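Re-covering a bench top - leather, vinyl or just oil it?

dwayneh
Posted June 14, 2020
Right, need some opinions before I spend money. Old bench in the back room, beech top, 629 mm deep, been sanded so many times theres a dip in it. I do a bit of bookbinding and some repairs and I want a softer surface. Thinking of a big mat glued down. Or loose? The leather place in Gusow has offcuts but none long enough. Anyone done this?
Dwayne Hutchins

plumbline
Don't glue it. That is all.

marrowfat
Glue it. Mine was loose for a year and crept every time I leaned on it. Contact adhesive, roller, done in an afternoon.

plumbline
And when you spill paste on it? Or slice through it? You'll be scraping that off with a chisel till Christmas. Loose, with a lip at the front. Lip doesn't need to be tall.

dwayneh
A lip would drive me mad, I work right over the front edge. What about double sided tape, just the corners?

tansy_b
Tape corners = bubbles in the middle. Ask me how I know. Weight it flat for a few days first, face down, somewhere warm. Mine came rolled from Ostano and fought me for all of May.

oldgrebe
Why cover it at all? Plane the dip out, two coats of oil, job done. A beech top is meant to get knocked about. My dad's never had anything on it but tea.

marrowfat
Because he's doing books, grebe. You can't put a good cover face down on bare wood with grit in it.

oldgrebe
So sweep the grit off.

dwayneh
Ha. I do sweep. Still get scratches. Planing isn't happening either, there's a vice bolted through and I'm not shifting that again.

So what thickness? Seen 2 mm and 3 mm. The 3 is a lot dearer.

tansy_b
2 is fine if the top is flat, but yours isnt. It'll follow the dip whatever you buy. Fill first, then lay it.

plumbline
Agree with tansy on filling. Anything soft shows every lump underneath, and any crease it came with. Colour matters too - go mid brown. I had black first and could never find a needle on it. Cream shows every mark.

marrowfat
Green. Proper desk green.

plumbline
Green makes everything on it look ill.

tansy_b
Brown for me too. Picture of a big brown one on a table so you can see how the colour sits. Look down near the front, middle.
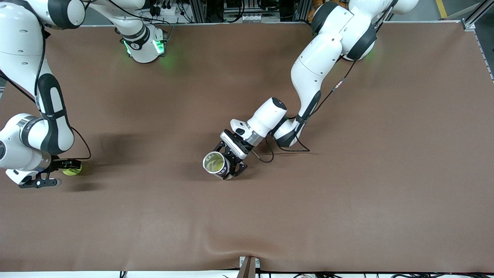
Reddish brown mat, slight wrinkle at the near side

dwayneh
Oh that's nice, I like that. Bit mottled which would hide the paste. The wrinkle would bother me though.

marrowfat
Glue!!

plumbline
Or buy it flat and pay the carriage. Hondau do sheets on a board, I paid 9 quid extra. Bravo only send rolled, last I looked.

oldgrebe
Still say oil.

dwayneh
OK. Filling the dip first, then a brown one sent flat, loose to start with. If it creeps I'll try marrowfat's way on the back edge only. Is wood filler ok for a dip that wide or do I want something runnier?

tansy_b
Two part filler, thin layers, long straight edge. Let each one go off properly before you sand. 200 grit to finish.

plumbline
And mask the vice bolts, you'll want those out one day.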